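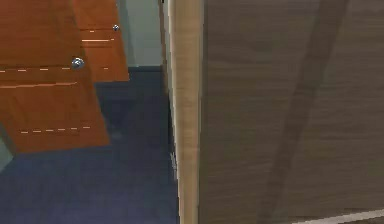 Where are the desserts, one reader wrote in after we put the first batch of recipes online, and how can you call it a Heldale cookbook when there isn't a single pie in it? Fair question! The pies are coming. We went through the boxes in the order they reached us, and the first ones were nearly all soups, pickles and things done to cabbage.

So, on to the progress report for the Tierney Fund, covering everything since my last one in December.

The collection stands at 3,097 recipe cards, and 2,114 of those are now scanned and typed up. I'd hoped to be further along by now, but the handwriting in the Orden boxes is small and slanted and full of private shorthand (I spent most of an evening on "b.s." before I gave up and baked it both ways - baking soda, by a mile). Typed cards go fast. Pencil cards go slowly, and the ones that have had butter on them go slowest of all.

The website is up and people are using it. You can search by ingredient, by dish and by the street the card came from, and the street search has been the surprise hit. We've had notes from people who found their grandmother's relish, and a couple of stern ones correcting the oven temperature. I've added a comments box under each recipe so those corrections stay with the card. The original wording stays as written, even when it says "bake until done" and leaves it there.

On money, we're in decent shape. The scanner cost what we said it would, and hosting came in $200 under the budget line. With your okay I'd like to move that over to acid-free sleeves, where I guessed too low. I didn't know how many of the cards would have clippings pinned to the back, and each clipping wants its own sleeve.

The one real slip is the printed booklet. Edel Press was going to lay it out this spring, but they've had to push us back, and I'd sooner wait for them than start over with another printer. It also gives me time to test more of the recipes. Three are still giving me trouble: a steamed brown bread, a vinegar candy that will not set, and a noodle dish whose card just stops after "then add the."

Next up are the dessert boxes, then the index, then a tasting afternoon at the Orden Street hall once the booklet is ready. I'll send the receipts separately. If anyone at the fund has ever made vinegar candy that set, please write to me before I buy more sugar.

4 June 2026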